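July, notebook, dog products bench

Started 7:40 a.m. Second round on the travel bowls, the ones meant for people who take a dog along to a cafe or a patio. Same two designs as before, the Lorente with the folding wall and the Lasivico with the stiff rim. Filled each to the line with tap water and left them on the floor by the door.

Fold test first. The Lorente is at 1,000 open-and-close cycles and the crease is still holding water. There is a pale line along the fold that wasn't in my notes last time, so I marked it with a pen to see if it travels. Lasivico doesn't fold, so it gets the drop test instead, from table height. Small chip on the rim, outside edge. Sanded it and carried on.

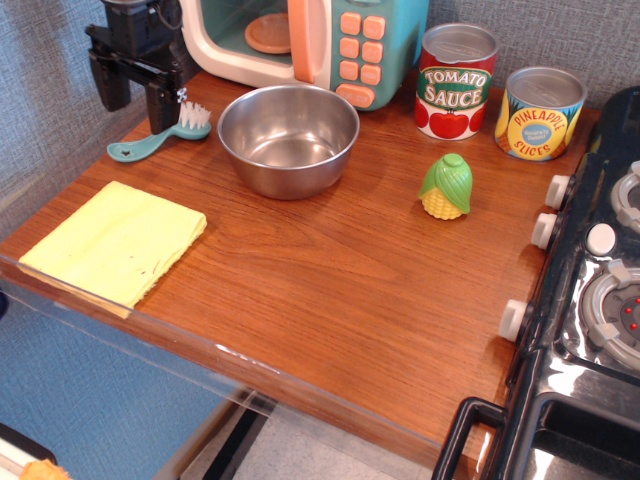
Tipping is the part I care about more. Benito Aguirre brought in his own dog, a heavy shepherd mix, and she put a paw on the Lorente right away and emptied it. Same thing on the second try. The Lasivico slid but stayed upright. We think the base ring is too narrow on the Lorente. Benito wants to try a wider one from Marnoston, who sent samples in two sizes. I'd use the larger.

Leash clip: pulled at 90 pounds on the bench scale, held for a minute, no change in the gate. The spring is a little stiff for cold hands. Ask Plindutura if they have a softer one in the same body.

Ran the fold rig again over lunch and stopped it at 1,531 when the counter arm slipped. The bowl is fine - the rig needs a new set screw. Don't trust any number after that one.

To do:
Wider base ring on the Lorente, repeat with Benito's dog
Set screw for the rig
Wash both bowls by hand and check the pen mark
Write to Plindutura about the spring

Left at 4:15. Bowls are upside down on the rack.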